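The organ that waited under a tarpaulin

2023-08-13

The church at Grollanmont is cold even in summer, and the organ likes it so. When I came the first time, the door to the gallery was locked and I had to ask for the key at the bakery. The stairs are narrow. At the top stands an instrument with 1,833 pipes, and for 38 years most of them made no sound.

I should say at once that I am not an organist. I sang in choirs as a child, in another country and another language, and I learned to read music before I learned to read English. What brought me to Grollanmont was a box of partbooks, the small volumes from which each singer reads only his own line. They were found in the organ case when the bellows were taken out for repair.

There are four books where there should be five. The tenor is missing. The paper is good, the ink has eaten through it in some places, and on the inside cover of the bass book somebody has practised the same capital letter many times. The music is for the evening service: psalms, hymns, and several settings of the Magnificat. Two of them also exist in a manuscript at Gikmont, a day's walk over the hill, and there the tenor part has survived. So these two can be sung again complete. The others must wait for luck, or for a person brave enough to write a new tenor.

The relation between the two towns interests me more than the missing book. Gikmont was rich, it had a college of priests and a paid master of music. Grollanmont had a market and a river. In the parish accounts we find that singers were borrowed for the big feasts, and that they were paid partly in wine and candles. One year the candles were counted, and there was a quarrel over them which lasted until the following Easter. I have read the letters with much pleasure.

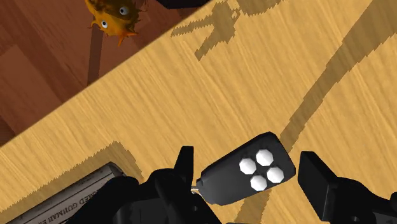 The organ itself is younger than the partbooks. It was built by the workshop of Manríquez, a family which travelled from one valley to the next and bought its tin wherever it was cheap. Their pipes are thin and they speak quickly. In the middle register there is a colour I can only compare with a person humming with closed mouth. Later owners did not like this colour. They added louder stops, raised the pitch, and painted the case brown.

The restoration was given to Plikska, a small firm which works on one instrument at a time. They decided to keep one of the later stops and to remove the rest, and this choice has not pleased everybody. I heard a man in the bakery say that the old sound, meaning the sound of his childhood, was gone. I understand him. A restored organ always takes something away from the people who remember it.

The pitch was the hardest question. If it was returned to where the builders had put it, the organ could no longer play together with the town's brass band at Christmas. In the end the pitch was lowered, and the band has bought a second set of parts, transposed. It cost less than 2,000 dollars and gave the copyist a busy winter.

I came back for the first evening when the instrument and the partbooks were heard together. The church holds 600 and it was full, with people also standing by the font. The choir sang one verse, the organ answered with the next, as the custom was. In the second Magnificat the tenor from Gikmont enters alone, on a long note, before the other voices join him. I had seen that note on paper many times. I was not prepared for how low and plain it would be.

The partbooks are now kept in the sacristy, in a flat drawer, and may be seen by appointment. In September the choir will begin to learn the hymns.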